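I spent most of February in the basement of our county library, looking for a man named Apolinar Zavala. You won't have heard of him. I hadn't either until I tripped over his name on a list of people who built the old footbridge at Shen, and then I couldn't leave him alone (my family can confirm this).

Some background for new readers. Shen is the little river town where my grandmother grew up, upstream from Rivolano. Between the wars it had a cannery, two churches, a feed store and a footbridge that got people from the cannery side to the church side without walking a mile to the road. The footbridge is gone now. There's a concrete stub on the east bank with an iron ring set into it, and kids fish off it.

The list was typed on onion skin and folded into the back of a township ledger. It has 74 names, all of them men who gave labor or material, with what they gave written next to each one. "Two days and a mule." "Nails." "One day, rain." Next to Zavala it says "cable, 200 feet, and the hanging of same." That got me. Everybody else brought a mule or a sack of nails, and here's this one guy who shows up with the part that holds the bridge up!

## What the ledger says

So I went back through the ledger itself, page by page. The clerk had lovely handwriting and terrible spelling. Zavala turns up as Zavalla, Savala, and in one place "Mr. Sabala of the ferry," which was the first real clue. If he was of the ferry, then he already knew about stretching cable across that river, and he probably had old cable lying around once the ferry quit running.

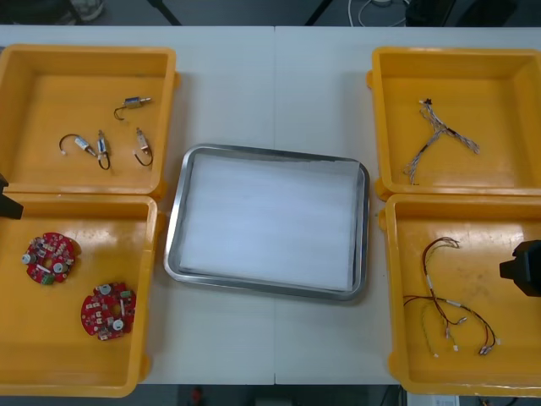

The ferry papers are a mess, to put it kindly. They came to the library in one crate from the Brudow store when it closed, and whoever packed it dropped in receipts, fare slips, letters and seed catalogs all together. I finally gave up on being clever and sorted by type before reading anything, the same idea as those four open yellow bins on the white table, two to a side with the steel tray in the middle. Mine were shoebox lids, and I kept the letters in the center because those were what I wanted most. It took two afternoons. After that the reading went fast.

Fare slips are numbered, bless them. The lowest one I found was 1000 and the highest was 1564, and they're signed by whoever was running the boat that day. Early on it's nearly always a Brudow. Then a cramped little "A.Z." starts to show up, and by the end it's almost all A.Z. I may have said something out loud. The man at the microfilm reader looked over.

So he ran the ferry, or at least he ran it a lot. The next question was whether he owned any part of it, and here I got stuck for a good while. The tax rolls put the boat under Brudow every single year. But there's a letter in the crate, in pencil, from one Brudow brother to the other, complaining that "Zavala wants his share in cable if he cannot have it in money." I read that line four or five times. I think that's our cable. I think the ferry closed, they couldn't pay him, and he took his wages in steel rope and then turned around and hung it over the river for the town.

I can't prove it. The letter has no year on it and only half a signature. But the cable had to come from somewhere, and the ledger has no purchase for it, though the same clerk wrote down every last keg of nails.

## A second opinion

I sent scans to Riaan Pillay, who has written up ferry crossings farther down the river and is a lot more careful than I am. He wrote back the same evening with a page and a half of objections, which I enjoyed very much. His main one is that ferry cable would have been worn by then and a bridge builder might have turned it down. Fair enough! His other point is that "share in cable" could mean a share in the cable crossing as a business – the right to run it – and nothing to do with the rope itself.

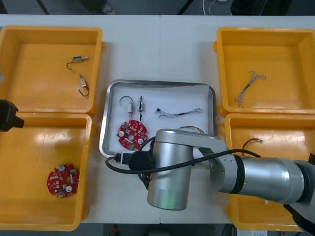
I've gone back and forth on that second one. If it was about the business, though, why would he want a piece of something that was about to close? The bridge was already being talked about in the ledger two winters before the boat stopped. Everyone in Shen would have known the ferry was done for. Riaan says people hang on to things for all kinds of reasons, and he's right, but I'm still leaning toward the rope.

What would settle it is the engineer's report. There was one, because the township paid for it, and the ledger gives the amount and the word "Sostano," with no first name and nothing to say if that's a person or a firm. I've tried the state archive's catalog under every spelling I can dream up. If you know of a Sostano who inspected bridges in that part of the valley, please, please write to me.

## What happened to him

This is the thin part. He isn't on the cannery payroll. He isn't buried in either churchyard, or if he is, the stone is gone. There's an A. Zavala in the Rivolano directory some years later, "rigger," living on the street behind the rail yard, and I'd love for that to be him. It's the right kind of work. But a directory line isn't much to hang a person on, so for now he goes in my notebook with a question mark.

My grandmother crossed that bridge every Sunday in her good shoes and used to tell us how it swung. She never mentioned who hung it, and I never thought to ask. I did call my aunt, who remembers a song the kids sang about the bridge but only the tune of it. She hummed it to me over the phone, all of it, twice. 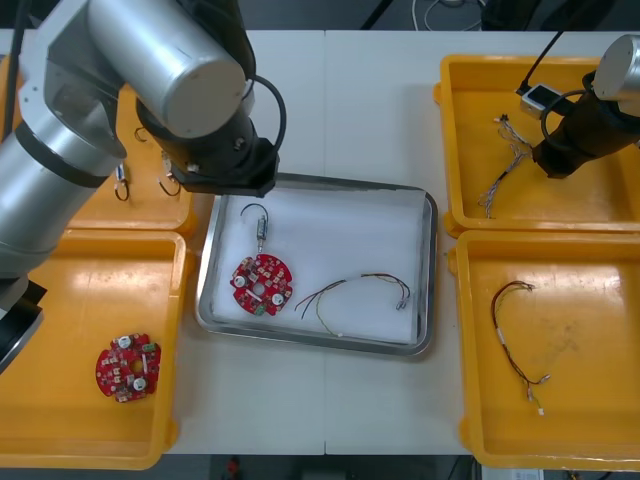 *Four yellow trays, one steel tray, and a robot arm on either side.*

A few loose ends for those of you following along at home. The library is open until 8 in the evening now, and the crate can be requested at the desk (ask for the Brudow store papers, because they aren't in the catalog yet). I've put pencil numbers on my photocopies but not on the originals, so if you're citing anything from this post, go by the fare slip number or the ledger page.

I still have the bottom layer of the crate to get through. It's mostly seed catalogs, with letters stuck between the pages, and I've got the reading room booked again from one o'clock until they close.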